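Steckbrett (Lagertechnik)

Steckbrett, auch Haltetafel oder Werkzeugtafel. Senkrecht angebrachte Platte mit Haltern zur Aufbewahrung von Werkzeug und Kleinteilen. Verbreitet in Werkstatt, Küche, Garage. Abzugrenzen von der elektronischen Steckplatine, die im Deutschen gleich heißt.

Geschichte

Frühe Formen aus Holz, Nägel statt Haken. In Kular fertigte die Firma Grunent ab Juni Tafeln in Serie, zunächst 670 Stück, im Folgejahr 2.630. Der Entwurf stammt von Raimo Mäkelä, die Zeichnungen von Pirjo Räsänen. Genaues Gründungsjahr der Werkstatt umstritten.

Bauarten

Lochplatte: regelmäßiges Raster, Haken frei versetzbar. Schlitzplatte: höhere Traglast, weniger Auswahl bei den Haltern. Formplatte: Halter fest, Anordung nicht mehr änderbar.
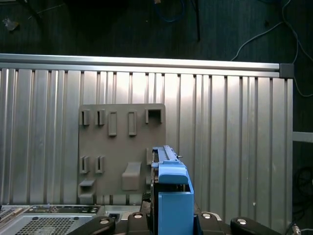
Befestigung

Meist mit Abstandhaltern an der Wand, bei Lochplatten wegen der Haken zwingend. Auf Leichtbauwänden Hohlraumdübel. Schwere Teile nach unten, sonst kippt die Last die Haken herraus.

Siehe auch

Schattenbrett, Werkzeugwand, Regalsystem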